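The shoe situation by our front door got out of hand sometime in May. Two people live here and on a Thursday night I pulled 23 pairs out of the hall, counting the ones under the radiator. Most of them were slides and sandals, because once it gets warm we stop wearing anything else and stop putting anything away.

I had been looking at the tall tilting cabinets, the kind where you drop the shoes in toe first. They look neat in the store. Ours would have had to go behind the door, and the door already hits the wall. I also don't like them for slides. The thick ones don't fit in the slot unless you push, and then they come out bent.

What I ended up with is a small white rack from Tranen. It is a square top on short legs over a base, and one pair goes underneath. That is the whole product. I paid more than I wanted to for it, but it stacks, and it fits in the gap beside the coat hooks where nothing else has fit so far.

Before buying more I wanted to see what one could do with the slides we wear every day. Beige ones on the lower level, pink ones still out on the table waiting for a spot.

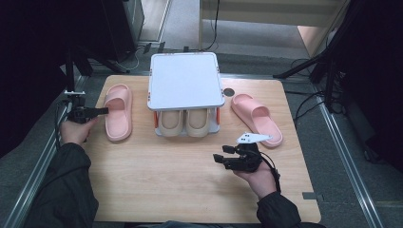 Odette Lefèvre wrote to me after my last post to say that I was going about it backwards. Her view is that the pair you wear most should go on top, where you can step into it or grab it without bending, and that the lower level is for whatever you wear on weekends. She has done it that way for years and says the bottom pair stays cleaner too, as nothing drips on it if you keep a mat on the top panel.

I tried it her way for a week. She is right about the grabbing. I'm less sure about the mat, which slid around until I cut a piece of shelf liner to go under it. The pink slides are now on top and the beige ones have stayed where they were.

A few notes if you are thinking of doing the same. Wipe the soles before they go in, since a white base shows everything. Put the slides in side by side with the toes facing out. Measure the gap first, and measure it at the floor - our baseboard takes up more room than I expected.

The winter boots are still in a bag in the closet. That's a separate post.

Contact | Copyright Pudo Home Notes | Back to top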